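How a Gripper Picks Up a Cloth

Building a hand that can grab soft things, at home or in a shared workshop

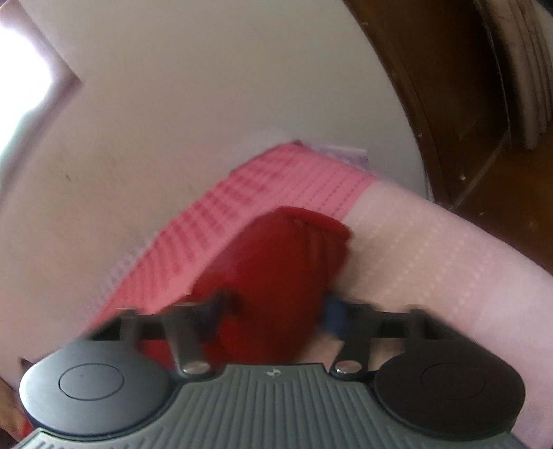 Wurar Prajapati

A gripper is a hand for a robot. Most simple ones have two fingers that open and close. You can hold one in your own hand first, before any robot arm is built, and try it out on things around the house.

Cloth is a good test. A wooden block keeps its shape when you squeeze it. A cloth folds, sags and slides. The red cloth in the picture has a thick rolled or folded edge near its top, and a fold like that gives two fingers something to close on. A flat cloth is much harder to grab.

Look at the tips of the fingers. They are blue, and they face each other with the red cloth between them. Tips need to grip without slipping. On our build at the Trelatthorpe workshop we tried bare plastic first, and it let go of almost everything. Soft rubber worked better.

The fingers are joined to the body with pins. A pin lets a part turn, the way a door turns on its hinge. If a pin is too tight, the finger sticks. If it is too loose, the finger wobbles and the tips miss each other.

We call our gripper Olivwood -- it was going to be made of wood, and the name stayed. We opened and closed it 1000 times before we trusted the pins. One worked loose at 177, so we put in a longer one and started again from zero.

If you want to build one, ask an adult to help with the drilling. Start with two strips of stiff card and a paper fastener. Try to lift a sock by its edge, then by a fold in the middle. Write down which way works more often. We did 100 tries each way, 200 in all, and it took most of an October afternoon.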